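Speaker notes — Film thickness and fit in can liners

Slot is after the morning break. Slides are numbered in the corner; skip 4 if the session before runs over.

Slide 1. Title. Name, Fomano, thanks to Joaquim Cardoso for the test data used from slide 5 on. Say up front that the talk covers household and office liners only. Contractor bags and medical waste are regulated or specified in other ways and are left out.

Slide 2. Two materials account for most of what is on the shelf. High-density film (HDPE) is thin, crinkly and stiff for its weight. It carries a steady load well and tears quickly once something sharp has started a hole. Linear low-density film (LLDPE) is softer, stretches before it fails and resists a corner or a bone better at the same price point. A buyer who compares the two by thickness alone will get the wrong answer.

Slide 3. Units. HDPE is usually sold by the micron, LLDPE by the mil. One mil is 1/1000 of an inch, or 25.4 microns. Leave the conversion on the screen for a moment; people copy it down. Point out that the number on the carton is nominal. Gauge varies across the width of the tube, and the thin lane decides where the bag fails.

Slide 4 (optional). Seal types. Flat seal: strongest at the center, leaks at the corners, leaves gaps in a round can. Gusset seal: fits square cans, weak where four layers meet two. Star seal: no gaps, best for liquids, opens into a round shape on its own. Ask for hands on who has had a leak from a gusset seal. Move on quickly.

Slide 5. Fit. Liner width should be half the circumference of the rim plus a small allowance for the fold. Liner length should be the height of the can, plus half the diameter of the base, plus the overhang. Work one case aloud. Too wide and the bag slips in when the first heavy item lands. Too narrow and the film is already stretched at the rim before anything is in it. 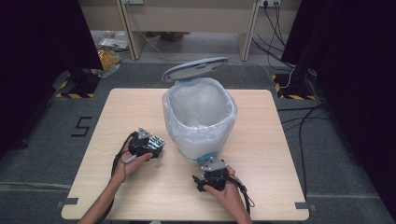 How much overhang should a liner have? Three to four inches on a household can is enough to hold the film at the rim, and more than that is material paid for and thrown away.

Slide 6. Trapped air. A liner pushed into a smooth-walled can holds a pocket of air beneath it, and the usable volume drops until the load forces the air out. On removal the effect reverses: the full bag seals against the wall and the user pulls against a partial vacuum. Vent channels molded into the wall fix both. Drilled holes near the base also work but let liquid through if the bag leaks.

Slide 7. Drop test results. The Ebrahimi set, 633 bags, all from retail cartons. Each bag was loaded, tied and dropped flat on its base. Report the failures by location first: bottom seal, side wall, tie area. The bottom seal leads by a wide margin for flat seals. For star seals the side wall leads. Do not read out the table. Mention that all bags were conditioned overnight in the same room, as LLDPE in particular is weaker warm.

Slide 8. Dart test compared with drop test. The dart number ranks films well and ranks finished bags poorly — the seal is missing from the test. Kieran Ó Riain will object to this from the floor, as he did in February. The short reply is that we agree on film and differ on bags. Offer to continue at lunch.

Slide 9. Cost. Show price per 100 liners, then price per pound of film, then price per bag that survived the drop. The order of suppliers changes twice. Plavero is cheapest on the first measure and in the middle on the last. Pause here; this is the slide people photograph.

Slide 10. What to write in a purchase spec. Resin, minimum gauge (ask for minimum, never nominal), seal type, flat width and length with a tolerance, and the drop load. Some 21 words are enough if the numbers are right. Read the sample spec once, slowly.

Slide 11. Open items. Recycled content changes the gauge variation more than the average strength, and we don't have enough bags to say by how much. Porach has offered a second batch. Compostable film is a separate talk.

Questions. Repeat each one into the microphone.

Related items
Reading a film data sheet
Drawstring or tie flap: handout
Vent channels in molded cans
Carton labels and nominal gauge
Recent talks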